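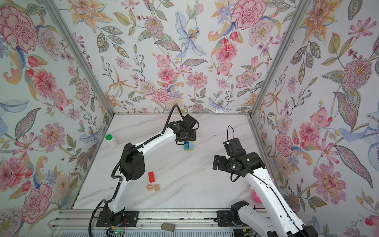

Polar Observations Working Group, October minutes

I took notes again, so blame me for any gaps! We got going at 9:15 on Friday with everybody on the call except Fahy, whose line dropped twice and then for good.

Ice buoys: Duyên Lò gave us the season so far. Of the 300 buoys planned, 223 are reporting and 153 of those send pressure as well as temperature (way better than I'd feared in the spring). Tetstead wants the raw files weekly. Duyên said monthly is what she can manage, and we left it at monthly.

Data sharing: long talk, and I lost the thread for a bit. Bulthorpe and Horgate still use different station codes. Agreed to go with the Horgate list, with Bulthorpe sending me their old codes so I can match them up.

Summer school: three host offers! I'll send the budgets around and we'll vote by email.

Ship time: held over, as it was Fahy's item.

To do: Duyên, buoy map. Me, code table and budgets. Tetstead, comments on the draft data policy.

Closed at 10:40.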